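Removing oil stains from a marble table top

Posted in Home & Garden > Surfaces and Floors
September 21, 2019

Emanuel Ciobanu

Hello to everybody. I have a marble table in my kitchen, bought second hand, and the seller told me it was never sealed. In the last month I got two dark spots from olive oil near the place where I cook. I washed them with dish soap and warm water, many times, but the spots stay the same. My neighbor says to use vinegar. On the bottle of vinegar cleaner it is written "not for natural stone", so I did not dare. The table is polished and I would like to keep the shine. What can I use, and must I seal it afterwards?

Pareck

Please leave the vinegar in the cupboard. Marble is made mostly of calcite, and any acid eats the polish and leaves a dull mark. Lemon does the same thing.

For oil you need a poultice. I make it with baking soda and water, mixed until it is thick like peanut butter. Put it on the spot, a bit wider than the stain, cover it with plastic wrap and close the edges with tape. Leave it 18 hours, then take away the plastic and let the paste dry completely by itself. Scrape it with something of plastic or wood, rinse, and look again the next day. An old stain can need 2 or 3 rounds. Mine needed three. 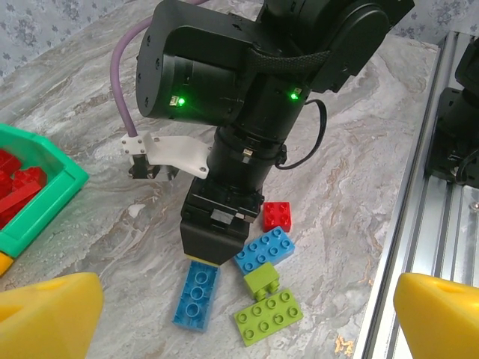

Can I use the same paste on a stain from red wine?
For wine on light marble, most people mix the baking soda with hydrogen peroxide in place of water. Try it first in a hidden corner, and do not use it on dark stone, where it can leave a pale area.

About the sealer: wait until the stone is fully dry, two days at least. Then put a few drops of water on it. If the place under the drops becomes darker after ten minutes, the stone is drinking and it is good to seal. Take a penetrating sealer for natural stone, put a thin coat, and wipe off what is left on top before it dries. It will not protect from lemon, only from stains.

Zomeo

I agree with the paste. I would only add that talc worked better for me than baking soda, maybe because it is finer.

Barbieri

just put a tablecloth

Emanuel Ciobanu

Thank you to all. I did the first round with baking soda and the smaller spot is gone. The big one is lighter, so I will repeat it, and I will buy the sealer in October when I have the table free for some days.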